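Muvby open house, March

12 comments | 31 shares

I went to the Muvby open house in March because our office supply group at Rezende is about to replace the desks on two floors, and I wanted to see how other people set up shared work tables before we spend the money. Elaine Magalhães from our purchasing side had gone the year before and told me to skip the talk and spend the time on the floor. I did both.

The doors opened at 10 a.m. Visitors got a badge and a floor map, and the list at the desk showed 158 names signed up for the morning. The talk was given by Jarmila Kratochvíl, who runs the building. It covered the move from the old Clalline site, the lease, and the lighting, and it lasted 26 minutes. The part I wrote down was that they moved 2,323 items of furniture and equipment and gave up trying to match any of it.

You notice that on the floor. Tables are different heights and colors, and what sits on them depends on who was there last. The walls are white brick, which helps with the light. The work area has a mix of standing tables and ordinary ones, and the one I spent the most time at was a plain light brown table used for desk items.

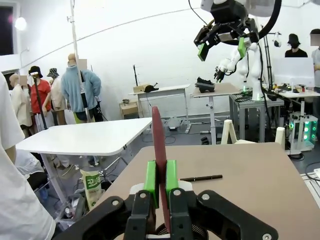 Brown work table at Muvby, with standing desks and the white brick wall behind.

The standing tables were also being used to park things. One had a shoe on it, another a cardboard box and a cap. We have the same problem at Rezende, where any flat surface above waist height fills up by noon. Kratochvíl said they had tried labels and then a sign-out sheet, and had dropped both. She now prefers to give people more surface and clear it on a schedule - twice a day, before lunch and before closing.

I asked what they keep on the shared tables as a rule. She said as little as possible, and that pens and pencils cause more trouble than anything larger. They get carried off, or they roll to the floor and stay there.

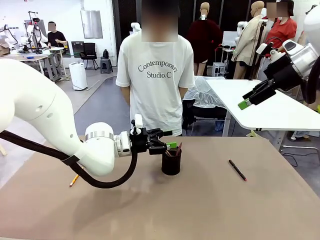
The rule they settled on is one cup per table, and whatever belongs in the cup goes back in it before you leave. There are no drawers, on purpose. The drawers at Clalline filled with dead pens and old adapters, and it took a full afternoon to empty them before the move. They priced a drawer insert from Flernen and decided the $600 was better spent on lamps.

I looked at the tops fairly closely, as that is what we are buying. The brown one has faint scuffs. Kratochvíl said they don't refinish tops and just turn the worst ones toward the wall. The white tables nearby stand on metal legs, and I would want to try one with a full load before ordering. I didn't get the chance to do that.
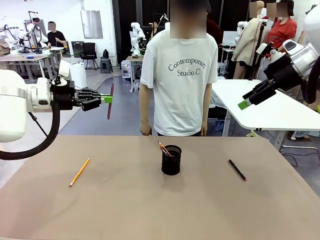 Our own pen storage is a plastic tray with six slots, and half the slots are always empty while the rest overflow. I have been asking to replace it for a while. A round holder takes up less room and doesn't ask anyone to sort. The one at Muvby is black mesh, and with a few pencils and a pen in it there was plenty of table left on both sides. A yellow pencil lay to the left of it and a black marker with a red cap end to the right, and even with those two out the table was easy to work at. I have put mesh holders on our list.

Coffee was at the back, near the restrooms. It was free, and they ran out of lids early. Parking is behind the building and the entrance is easy to miss if you come from the north. I left at 12:30 and had the car back by one.

Magalhães has my notes on table heights and the lamp prices. The next open house is in the fall, and sign-up is through the front desk.

Share this | 12 comments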